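## Regletas, cargadores y facturas: lo que cambia en el edificio Sivon

9 de abril de 2022

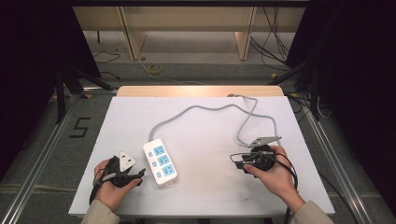 *Regleta de tres tomas con interruptor.*

A partir de este mes, las oficinas de la planta 4 del edificio Sivon tendrán contador eléctrico propio. Hasta ahora el consumo se repartía por metros cuadrados entre todos los inquilinos, con lo que un estudio pequeño lleno de ordenadores pagaba menos que un almacén casi vacío. La propiedad ha aceptado cambiar el sistema después de dos años de peticiones.

El cambio lo lleva la empresa Furnus, que ya se encargó de la caldera. Los trabajos duran siete días laborables y habrá un corte de luz por oficina, siempre antes de las nueve de la mañana. Annick Landry, de administración, enviará a cada inquilino el día que le toca con 40 horas de antelación como mínimo. Quien tenga servidores o neveras con muestras debe avisarla cuanto antes para acordar otra hora.

### Lo que gastamos sin estar

En febrero, Prasanna Debnath dejó un medidor en el cuadro de la planta y apuntó las lecturas de noche y de fin de semana. El resultado fue de 1.153 kWh en un mes con las oficinas cerradas. Una parte corresponde al alumbrado de emergencia y a la centralita, que no se pueden apagar. El resto son pantallas en reposo, impresoras, cafeteras con reloj y cargadores que se quedan puestos.

Con el reparto antiguo ese gasto se diluía entre todos. Con los contadores nuevos aparecerá en la factura de cada uno, así que conviene revisar los puestos antes de que llegue la primera, a finales de abril.

### Normas para las regletas

El seguro del edificio se renovó en enero y la póliza incluye condiciones nuevas sobre el material eléctrico. Las resumimos:

- No se puede enchufar una regleta a otra. En la última revisión se encontraron varios casos.
- Los calefactores y hervidores van directos a la toma de pared.
- Los cables que crucen una zona de paso deben ir con canaleta. Hay canaletas en el cuarto de mantenimiento, gratis hasta agotar existencias.
- Las regletas con la carcasa rota o el cable pelado se retiran. Se pueden dejar en la caja de reciclaje de la entrada de la calle Lévesque.

La póliza no obliga a usar regletas con interruptor, aunque las recomendamos para apagar el puesto entero al salir. Si alguien prefiere comprar varias de una vez, Belmiro Vieira está juntando un pedido común. Hay que escribirle con la cantidad y la longitud de cable – el precio depende sobre todo de esto último.

### Dudas sobre la factura

Ghislain Gagnon atenderá consultas en la sala pequeña de la planta baja, de 13:00 a 14:00, mientras duren los trabajos. Tiene los planos de los circuitos y puede decir qué tomas entran en el contador de cada oficina. Los pasillos, los baños y la cocina compartida seguirán pagándose a partes iguales.

Los inquilinos que subarriendan una mesa deben decidir por su cuenta cómo repartir el consumo. La propiedad solo emitirá una factura por contador.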